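Wrist Cameras Deserve a Harder Test
Opinion
Darnell Rosenthal, Simness

Published results in robot manipulation still depend heavily on footage recorded in tidy laboratories, with a fixed camera overhead and a short list of approved objects. It is the position of this office that such footage should no longer be accepted as the sole evidence that a learned policy is ready for use.

The Gekisix study, completed at Bloxham in November, supports this view. The team trained one policy on 3,135 demonstrations from a fixed camera and a second on the same tasks recorded at the wrist. Each was then given 118 trials with printed goods and packaging that neither had met in training. The wrist-trained policy failed less often, and its failures were easier to diagnose. The Inavlow group repeated the comparison with roughly 400 demonstrations and reached the same ordering.

Wrist views from work with printed matter, a box and a brochure:

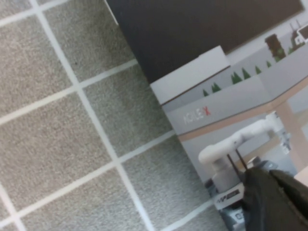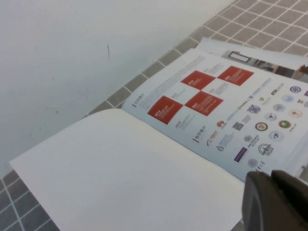 Critics reply that wrist footage is costly to label and that the gripper hides part of the target. Both objections are fair. The Bloxham annotators needed four passes before their labels agreed, and the published budget did not allow for this. Funders should plan for that expense at the outset. Reviewers, for their part, should ask for unfamiliar objects in every evaluation and should require that failed trials be released with the successful ones.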